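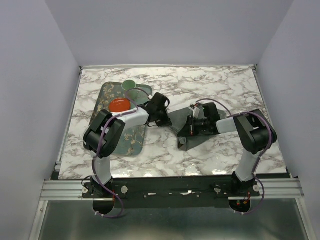
They will send us home by November, Solomiia Nazarenko told the others in the changing room, and she buttoned her apron all the same.

Home Stories Archive About Contact

3 min read

I had worked with her in the tray room at Plinden for nine years. Our hands knew the work without us. Now two arms stood over the table, and we learned to lay things before them: the green tray with the blossoms, the red plate, the cup, the gray cloth.

"It holds the cloth like my aunt holds a chicken," said Solomiia.

The manager from Liltbridge gave us a paper. It said 2000 trays in a week. It did not say how many women.

In the evenings I was less tired, and this made me ashamed. My fingers did not smell of soap. At supper my son asked why I was folding the napkin again and again, and I put it down.

In November they moved Solomiia to the night hours, alone with the machines. She asked for a chair and a radio. They gave her the chair. When I came in the morning she was singing to the arms, quite loudly, and she did not stop for me.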